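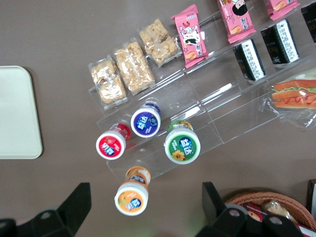
Ticket 116: Meal deal discount missing on some sales
Site: Prurkesham counter
Product: Grumow till software
Raised by: Hjalti Bergmann
Handled by: Oluf Zoëga, Flidbridge support
Status: Closed

Problem as reported
The lunch deal should take 80p off when a customer buys a sandwich, a snack and a drink together. On some sales it comes off and on others it doesn't. There is no error on the till. Staff have been taking the 80p off by hand with the manager key, and now the discount total on the end-of-day report is wrong as well. It started after the December price update. Prices themselves are right on everything we have checked.

First reply (Oluf)
Thanks. Please send the end-of-day report and a couple of receipts, one where the deal worked and one where it didn't. In the meantime please don't delete and re-create the deal. If you do, the old sales lose their link to it and I can't trace them.

Hjalti, 10.15
Receipts sent. We have already restarted the till twice and it made no difference. The second till does the same thing, so I don't think it is the scanner.

Oluf, 11.40
Both tills read from the same price file, so that fits. On the good receipt the snack is under group SNK. On the bad one it is under group GEN, and the deal doesn't look at GEN. Can you tell me which snacks are failing? The quickest way is to open a training sale, so nothing goes through the books, and ring up the same sandwich and drink each time with a different snack.

Hjalti, 13.20
Done, between customers. Crisps work. Cereal bars work. Rice cakes fail every time, and so do the fruit pots. Rice cakes and fruit pots both come from Arnaud, the others don't. I also tried scanning in a different order — snack first, then last — and the result was the same.

Oluf, 13.55
That helps. The December file from Arnaud came in with the group column blank. When Grumow finds a blank there it puts the line into GEN and carries on without a warning. There are 20 lines affected, all of them Arnaud. The discount rule is fine and can be left alone.

Fix
Do this in the back office, with both tills signed off.

1. Go to Stock, then Lines, and filter by supplier Arnaud.
2. Tick all the lines shown. Leave out the two gift boxes, as they were never in the deal.
3. Choose Change group, pick SNK and save.
4. Go to Tills, then Send prices, and wait for both tills to show Received. If one of them stays on Waiting for more than a few minutes, sign it on and off again.
5. Open a training sale and ring up a sandwich, a can and one of the rice cakes. The 80p should come off as soon as the third item goes in. 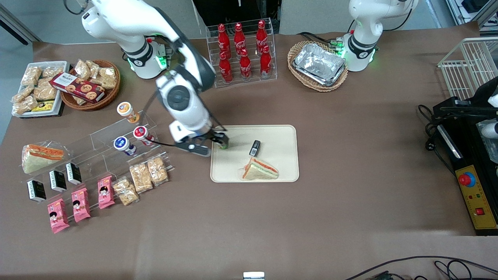 6. Void the training sale and sign back on as normal.

Hjalti, 15.30
Steps all done. Till 2 stayed on Waiting, so I signed it on and off and then it went through. Rice cakes and fruit pots both get the discount now on both tills.

One question about the report. What do we do with the discounts we took off by hand?

Oluf, 15.50
Leave them in. They are listed under Manager discount, and the money in the drawer matches, so there is nothing to correct. If your accounts people want them shown as deal sales, I can send a sheet with the receipt numbers.

Before you load the next Arnaud file, open it and look at the group column. If it is blank, fill it in first. I have asked for a warning to be added at import, but I have no date for it.

Hjalti, 16.05
Please send the sheet. Otherwise happy to close.

Sheet sent 16.20. Ticket closed.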